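Search questions, tags, people
Search

Workplace > Automation > Small companies > Jobs and training

Two-arm robot in our sorting room: what will happen with the sorters?

Hendrik Khumalo

Hello to all. I work at Cirkari, we clean and repair wooden toys and learning sets for schools and then send them back. I lead the sorting room. The sets come to us mixed: blocks from one box are in another box, small pieces are in the cups, and so on. People sort them by hand at long tables. It is quiet work, but after a full shift the neck and the wrists are tired.

In July the management bought a table with two robot arms from a firm named Truneo. First it must learn to put blocks in trays and containers, later the harder pieces. They say no person will lose the job. I believe them, more or less, but my people ask me every day and I have no good answer. Also I do not know who should work with it. The youngest ones want to, but the person who knows the most about the sets is a woman who sorts already 36 years in different places and she does not want to go near it.

My questions are these. How did the work change for your people when such a table came? Did you change the pay or the job title of the ones who work with it? And what should I tell the team now, when I do not know everything myself?

Thank you in advance, and sorry for my long text.

Tags: cobots, sorting, staff, small workshop

Sorted by: oldest first

Marit_pack

We have one at our company since 2 years, for packing, not sorting. Nobody was sent home. But two people left by themselves, and they were not replaced, so please be careful with the sentence "no person will lose the job." It can be true and the team still becomes smaller. Ask your management what happens when somebody leaves, and ask them to write it down.

The pay we did not change in the beginning and this was a mistake. The operators had more to think about and got the same money as before.

oldfitter

Depends on the robot. Ask the seller.

Wallner_K

I try to answer more fully. I was shift leader in a repair center where we brought in two-arm tables, and I had the same talks as you have now. In the first months I made many errors, so maybe my list can save you some of them.

1. Tell what you know and also what you do not know. I waited three weeks until I had "the full picture," and in these weeks the people made their own picture, and it was much worse than the true one. A short talk every Monday was enough for us. Sometimes I only said that there is no news.

2. Write down how the work is done today, with the sorters at your side. They know things which are in no manual, for example which set always comes back with a piece missing. In our center this took longer than the installation. Your colleague with the 36 years should be asked first, and she does not need to touch the robot for this. She can sit with coffee and talk, and another person writes.

3. Expect that the work becomes different before it becomes less. In our first month we sorted 1039 pieces on the table, and this a good sorter did in one morning. The rest of the time went to placing the pieces again, trying again, and making notes of what was wrong. My people found this funny at first and then annoying. Tell them before it starts that the slow time will come, and take the normal daily target away from those who work there.

4. Let them see the table while it works, and let them stay as long as they like. My team was much calmer after they had stood next to it. A task like yours is easy to follow: one arm has its gripper down in the clear container with a yellow block, the other is near the cup, and the remaining blocks lie between them on the white surface. A sorter understands very fast what is difficult there, and she will tell you, if you ask. 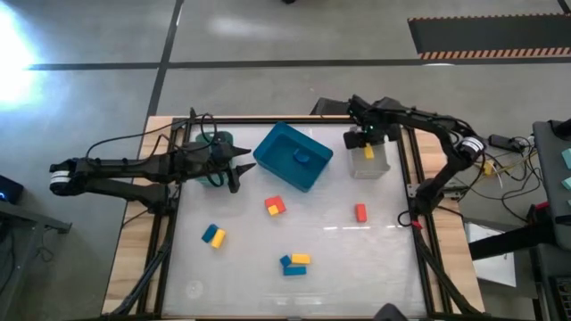

5. Change the job title and the pay together, and early. We used "sorter and table operator" and gave roughly five percent more from the first training day. The amount was not big, but there was no more bad talk in the break room about who does extra work for free.

6. Rotate. We let each person work half a shift at the table and the other half at the hand tables. When the same young man is always at the robot, he becomes "the robot man" and the others stop asking. Also the hands need a change. Looking at a machine for eight hours makes tired in another way – the eyes, and the back from standing.

7. Allow a no. Two of my people never wanted to operate it and they did final checking until I left. It was good checking.

About your last question, I would say to the team only what the management will sign. The Fomura people who trained us gave us a nice talk about the future, and half a year later my team still repeated single sentences from it to me, and I had to explain why it was not so.

3 comments

Hendrik Khumalo: Thank you, Wallner_K, and also Marit. I asked today about the people who leave. The answer was "we will see," so now I know what I must ask again. I will start with point 2 on Monday.

tessa.b: Point 5 is so important!! We still wait for our new title and the table is already the second one.

Marit_pack: I agree with the rotation, only half a shift was too long for us in the beginning. We did one hour and then change.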